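Right, a little thread about plates. Put the kettle on, it's longer than I meant it to be.

I've been after a set of cheerful everyday plates since we moved to Makow Road and I finally unpacked the old white ones. Five left out of twelve, and two of those have chips you could cut yourself on. So off I went on Saturday with a tote bag and a strict budget of 40 quid.

First stop was Zuvura, the big homeware place by the ring road. Lovely shop, everything in it is the colour of porridge. I know people like that! I like it in other people's houses. But I want my toast on something that looks awake at seven in the morning.

Second stop, Lurnau, which is tiny and smells of candles. They had a gorgeous dark green dinner set and I stood there stroking the top plate like it was a cat. Then I turned over the price ticket and put it back very gently.

So I came home with no plates and did what anyone does, went looking at pictures of other people's. I've got 1,173 things saved in my kitchen folder now and I'd say half of them are crockery.

And then I found my favourite pattern of the lot. Red-orange round the rim with thin white wavy lines, then teal-blue flowers with white outlines. I went back to it three times before bed.
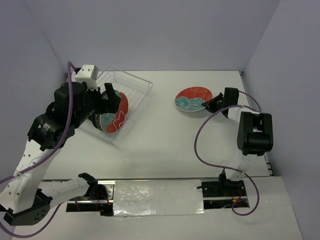 Last edited: Saturday, 9.40 pm

See what I mean about the rim? Orange and teal shouldn't be easy to live with and yet I could look at that all day. The little white lines do a lot of the work I think -- they stop the two colours shouting at each other.

Also love one standing up in the rack and one lying flat. You get the pattern both ways, and I'm now convinced that a nice plate looks even better in a dish rack than it does on the table. Mine spend most of their lives in the rack anyway, let's be truthful.

Which brings me to racks. I want a clear one like that! Ours is a chunky grey plastic thing with a tray underneath that I have to scrub with a toothbrush, and it hides whatever's in it. If I'm going to the trouble of pretty plates I want to see them while they drain.

A few of you have asked whether patterned plates make food look odd. Depends on the food. Eggs, toast, a plain salad, all fine. I once served a curry on a flowery plate of my nan's and it looked like something had happened to the garden.

My plan for now -- keep the white ones for soup and stews, and get four bright ones for breakfast and cake. I don't need a whole set. We've only got four chairs.

There's a seller called Chu who does bright painted-looking tableware, and I've had a good long scroll. Nothing quite with that orange edge but there's a blue one with a yellow rim that's getting close. Postage is a bit steep so I'm sleeping on it.

If anyone's seen a red-orange and teal plate like this in a shop you can walk into, please shout. Charity shops count, odd ones count, I'd even take a side plate.

Oh and does anyone want two chipped white ones for mosaic? Free to collect, mind your fingers.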